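Week 6 notes: teaching by hand, teaching by remote
Gianni Morelli, 8 March 2019

I promised I'd write up the part of the lecture I rushed through, so here you go. We have two ways to show the arm a task. In hand guiding you put the arm in its free mode, grab it near the wrist and walk it through the motion. In remote teaching you drive it from a controller and keep your hands off the metal. Both give you the same kind of recording in the end (joint angles, finger opening, camera views), but the recordings don't feel the same at all when you play them back!

Our practice task is the cup and the little wooden stand. It's a mean one, because a clear cup gives the wrist camera very little to hold on to, and the varnished board throws light everywhere.

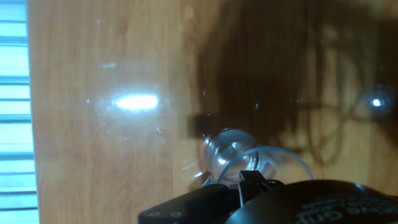 Wrist view, clear object at the fingers. Note the glare on the wood.

If you're driving remotely, you'll want the side view open next to the wrist view. I lean on the side view for getting near the stand and only trust the wrist view for the last bit, and even then I go slowly. Rosalba D'Amico does it the other way around and her demos are cleaner than mine, so try both and see.

Hand guiding is much nicer for the approach, since you can feel where the arm wants to go. The trouble is you. Your sleeve, your elbow, your head all end up in the side camera, and none of that will be there when the robot works alone.

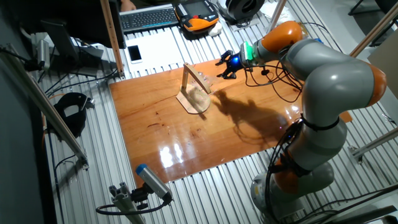

So stand well back whenever you can, and if you did lean in, say so in the log and record that one again. We keep 40 demos per group. I'd take 40 calm ones over 1000 sloppy ones any day. Pauses are fine, by the way, but long ones teach the arm to sit still, so trim them before you hand in.

Watch the shadow too. The arm throws a big one across the board, and it moves when the arm does.
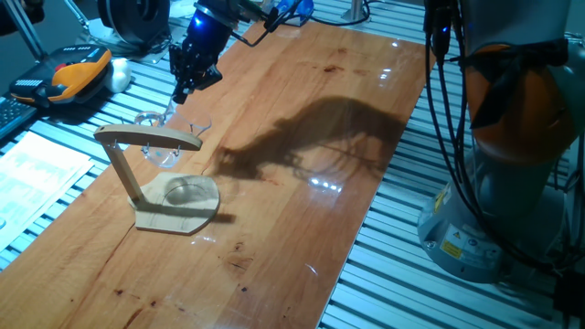

For next week

Read section 2 of the Omeo guide, the part on trimming. Groups working with Kristof Dijkstra meet in room 132. Bring your logs, even the ugly ones.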